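Marshal post and trackside inspection – Utstead Circuit, club race weekend

Comments from the morning walk, done before the first practice session. The new surface at Besness corner is superb and everyone is itching to see cars on it!

1. Track surface
Pass. Swept twice, drains clear all the way down to Plarninby. One small patch of cement dust on the exit curb, brushed off while we stood there.

2. Barriers and tire walls
Pass with comment. Belting is tight at Besness and the bolts are all fresh. At Ruangrit hairpin two tires have worked loose at the back of the stack – easy fix, needs doing before 8:30.

3. Marshal posts
Pass. All 11 posts visited. Flags are clean and dry, full set at each, and the new yellow ones are wonderfully bright even against the trees. Post 4 has its radio shelf back at last.

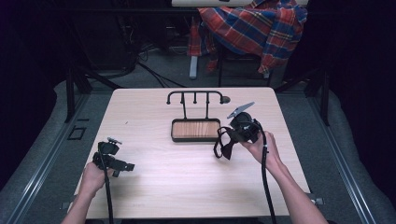
4. Fire extinguishers
Pass with comment. Gauges in the green everywhere except one at the pit exit, which was swapped on the spot. Tags still need the August stamp.

5. Radios
Pass. Clear both ways from every post, including the dip behind Plarninby where we used to get nothing but crackle. What a difference the taller mast makes!

6. Spectator fencing
Fail, recheck before gates open. A panel on the bank above Ruangrit has a bent foot and rocks when you lean on it. Keep the public off that bank until it has been replaced and signed for.

7. Medical access
Pass. Both gates open freely, and the ambulance made the run from the paddock without having to stop and shuffle. Please keep trailers off the yellow hatching.

8. Pit lane
Pass. Speed limit boards up, lines repainted, lights tested. The fast lane looks fantastic with its new paint.

Still open: items 2, 4 and 6. Bring the signed sheet to race control.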